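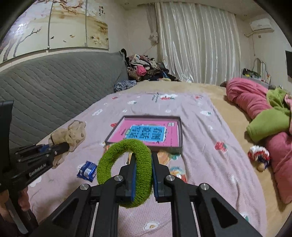
Issue 3, page 13

Cirkero hand grippers, build notes
Section 3: Pads, first grip, soft things

Revised 2/21/19, M. Somboon. Replaces the January sheet, bin that one.

Before you start: both grippers built up to the end of section 2, pivot caps on, fingers moving freely by hand. If they don't, go back. Forcing them bends the rails.

1. Wipe the inside face of each finger. Meths on a rag, let it dry.

2. Stick a pad on each finger, flat side facing in. Blue ones, from the Hukent bag. Press hard for a minute. Bottom edges level with each other or the grip twists.

3. Close the fingers slowly. Pads should meet all the way up. Gap at the top = loosen the pivot screw a quarter turn, close again, retighten.

CAUTION: keep your thumb out of the cut-outs in the plates. They pinch. Montri has the mark to prove it.

4. First test is a fuzzy ring, like the green one. Lay it on something soft, a bed is fine. Pinch it low on one side and lift so the loop stands up between the fingers. Not in the middle, it just folds over.

5. Hold it there and tip the gripper left and right. If the ring slides, pads are greasy or not level. Back to 1.

6. Second gripper, other hand. Try a bit of loose cloth on the tip. Crumpled is harder than flat so do that last.

NOTE: cloth likes to catch on the screws along the rail. Check none are standing proud. File any burrs off.

7. Then harder stuff. Small packet, knitted toy, a puzzle panel out of its tray. Flat panels want lifting by the edge, dont squash them.

NOTE: on a bed, watch for quilts. Get anything bunched up well over to the side before you sweep across with the tool.

CAUTION: no glass, no hot drinks, no pets.

Spare pads are part 534, in the drawer marked Thepsuriya at the Grollgate workshop. Write down what you take. If the drawer's empty, cut some from sheet useing the template on page 14 and carry on from step 1.

Section 4, wrist strap and cable, next page.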